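3.2 How people pick a bag on the way out the door

I should say up front that I didn't set out to study bags. I set out to study grocery trips, and the bags sort of took over. When I first sat down with the shopping diaries from Provo, I was looking for when people shop and how far they drive. But page after page, in the box marked "anything else," they wrote about the bag they forgot, the bag they hated, or the bag they turned the car around for. So I went back and coded all 2,000 diary entries again, this time with bags in mind (my eyes have not forgiven me).

The first thing I noticed is that almost everyone owns plenty of reusable bags. Owning them is clearly not the problem! What matters is where the bags live between trips. Households that kept them on a door handle or a hook near the door used them on most weekday trips. Households that kept them in a cupboard, usually folded inside one another, mostly didn't. Zalewska found the same thing with lunch boxes and called it "the last meter problem," and I'm borrowing her phrase because I couldn't come up with a better one. Her families had the boxes, liked the boxes, and still left the house without them.

The second thing is that people are picky about shape, much pickier than I expected. In the follow-up calls I asked everyone to tell me about their favorite bag, and I figured I'd get a lot of shrugs. What I got was long, happy speeches about handles. Jute totes like the one in Figure 4 came up again and again among people who shop once a week and drive, while the walkers and bus riders wanted something thin that could be balled up in a coat pocket.

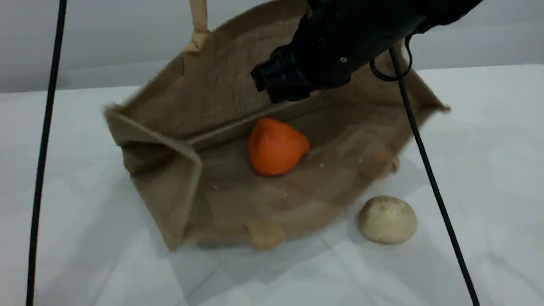
Figure 4. Jute tote, on its side.

The drivers' reasons were very practical. They talked about eggs, and about glass jars, and about the long curve on the way down from the store where everything in the trunk slides over to the left. One woman told me she packs in the same order every time and gets annoyed when the bagger "helps." The walkers barely mentioned packing at all. For them the trip usually wasn't planned, so the bag had to be with them already, and a bag that takes up half a backpack just isn't going to come along.

I tried to work this into the choice model from Section 2, and I'll admit the fit is a bit rough. Adding trip type (planned or unplanned) helped a lot. Adding bag type on top of that helped only a little, and mostly for Saturday trips, when the big shop happens. I also ran the model on the smaller Fultau sample, which has around 800 entries, and the pattern held up except for the storage effect, which was weaker there. My best guess is that Fultau apartments are small enough that every cupboard is near the door anyway, but I don't have floor plans and can't check it.

There's one group I still can't explain. In both towns, a handful of households shop by car, keep their bags right by the door, say they love them, and pay for new ones at the register nearly every week. I come back to them in Section 4, together with the Flerkix checkout records.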